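Wrist view ends up inside or against geometry after reset, then arm faults

Simulation > Troubleshooting > Manipulation

17 posts, page 1 of 1

rkessel_77
Posted August 7, 2020

Running the Tredby household set in sim, single arm, parallel jaw gripper, wrist camera on. Episodes start fine, then at some point the arm drives toward something it should be nowhere near and the controller throws a joint limit fault. After the fault every command is rejected until I restart the whole process. A reset from the script doesn't clear it.

It happened in 63 episodes out of 1,000 last night. Same scene file every time, different seeds. Two wrist views from the same bad episode:

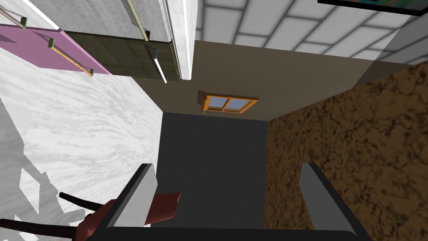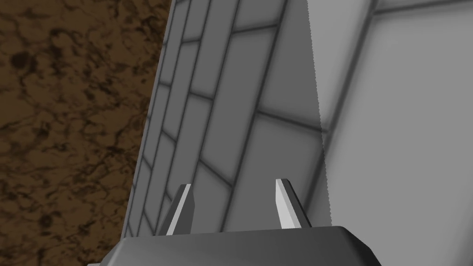 Wrist camera, fingers open and nothing between them in either one. The second is the one with the gray paneled object right up at the fingertips.

Controller is the Pfister plugin with default limits. I haven't touched the gains. Log just says "limit exceeded, holding" and then nothing.

What should I be looking at first?

mudlark
Your room is at a strange angle in the first one. Is the camera mount rotated, or is the wrist really rolled that far? If the wrist is really there then the planner put it there and the fault is only the last step.

rkessel_77
Mount is fixed. I checked the transform against the one in the model file and they match. So the wrist is really there.

mudlark
Then print joint values for the ten steps before the fault. I'd bet joint 6 is wrapping.

Usha Naidu
I had this with the same plugin in March. The planner treats joint 6 as continuous and the controller treats it as limited. A target a little past the limit gets normalized by one and not by the other, and the arm takes the long way around to reach it. On the way it goes through poses you would never ask for.

Look in the model file. If joint 6 says "continuous" in one place and has a range in another, fix that before you do anything else.

dpw
I don't agree that this is wrapping. Look at how close the second view is. If collision checking worked, the planner would have stopped well short of that object whatever joint 6 was doing. He has a collision mesh missing. The visual mesh gets loaded, the collision one fails without a message, and the planner thinks it has free space.

Usha Naidu
Could be both. But a missing collision mesh doesn't give you a joint limit fault.

dpw
It does if the physics engine has the mesh and the planner doesn't. The arm pushes on something it can't move, the error builds up, and a joint gets shoved past its limit. I've watched it happen.

rkessel_77
Here are the joint 6 values for the last few steps of one bad episode, in radians:

2.71
2.88
3.02
3.11
-3.09
fault

So mudlark and Usha are right about the wrap. I still can't say why the planner is happy going up against the object. I turned on the planner's scene view and some of the larger pieces aren't in it at all.

dpw
There's your missing mesh.

mudlark
And there's your wrap. Two bugs.

tollgate
Easy way out is to raise the joint limits in the Pfister config and have it auto clear faults. I run with the limits off and never see this.

Usha Naidu
Please don't do that if any of this is going on hardware. The hold is there for a reason. We had somebody copy a sim config with limits off onto a Dulitz arm and it wound the wrist cable until the connector came out. No one was near it, but the arm was down for 11 days waiting on a part.

tollgate
He said sim.

Usha Naidu
They all start in sim. The config gets copied along with everything else. If you have to turn limits off, put it in a separate file with a name that says so.

rkessel_77
It is going on hardware later this year, so I'm leaving the limits alone.

Update. I changed joint 6 to limited in the planner model, with the same range the controller has. Reran the same 1,000 seeds. Down to 40 bad episodes and the joint 6 jump doesn't show up in any of the logs. The ones left are all the arm pressing on something until a joint gives up, which is what dpw described.

The meshes that don't load into the planner all have a non-uniform scale. The loader skips them and prints a warning at debug level only. I had the log level at info.

dpw
Known problem with that loader. Bake the scale into the mesh and export again. Flellard's converter will do it in batch, but check the normals afterward because it flips them on anything with a negative scale.

mudlark
Also check your start poses. If the base is spawned too close to something, the planner's first state is in collision and some versions skip the check for that state and carry on. You won't see that in the logs either.

rkessel_77
Will do both. Does anyone know how to clear the hold from a script? Restarting the process for each fault costs me most of the night.

Usha Naidu
Call the reset service, wait for the state to read idle, then send the current joint position as the first target. If the first target is the old one it faults again right away and it looks like the reset did nothing. On hardware, have a person look at the arm before you clear it.

rkessel_77
That was it, I was resending the old target. Reset works now. Baking meshes tonight, will post the new count.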